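Home cooks wanted – gadget testing, paid

Tomadach is looking for 12 people to test small kitchen gadgets at home, starting in July. You cook, you write down what happened, we pay you. No chef training needed and frankly we'd prefer you didn't have any.

What we're testing this time: a garlic press, two vegetable choppers, a countertop rice cooker from Flelex, a milk frother, a bagel slicer, and the Mernari stovetop popcorn pot (the new one with the crank on top, the old one we did last year). You won't get all of them. Most people get three, sometimes four if something small fits in the box.

What you'd do

Use each gadget at least 9 times over the test period. Real meals please. Don't chop one onion and send it back. Fill in the short form after each use – takes a few minutes, phone is fine. Wash it the way you normally wash things. If you're a dishwasher person use the dishwasher, unless the leaflet says no. Tell us where you kept it. Drawer, counter, back of the cabinet with the fondue set, all useful.

At the end there's a call with Dalva Leite, half an hour or so, where she goes over your notes. She has read them, so don't worry about repeating everything.

Who we want

Must be 18 or over. Cook at home most nights. Working stove, gas or electric, either one. Nut and gluten allergies are fine, just put it on the form so we send you the right recipe cards. We are short on people who cook for one and people with really small kitchens so please apply if that's you. Also left handed people, we only had one last round and the can opener results were useless.

Not open to anyone who works for a company that makes or sells kitchenware. Sorry.

Pay

Flat fee per gadget, paid when your last form is in. You keep the gadgets except the rice cooker, which goes back to us in the same box (keep the box!!). Shipping is on us both ways. 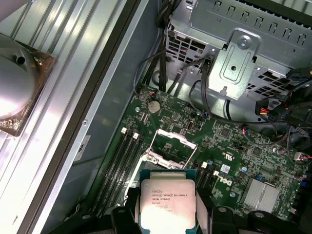
Intel Xeon E5-1630V3 above an open socket.

How to apply

Send us a few lines on what you cooked this week and one kitchen tool you regret buying. Add your town, how many you cook for, and stove type. No resume. Tạ picks the testers and replys to everybody, though it can take her a while when the inbox is full.

Nearly everyone from the last round asked to come back so places may go fast. If you tested for us before you can aply again, just say which round.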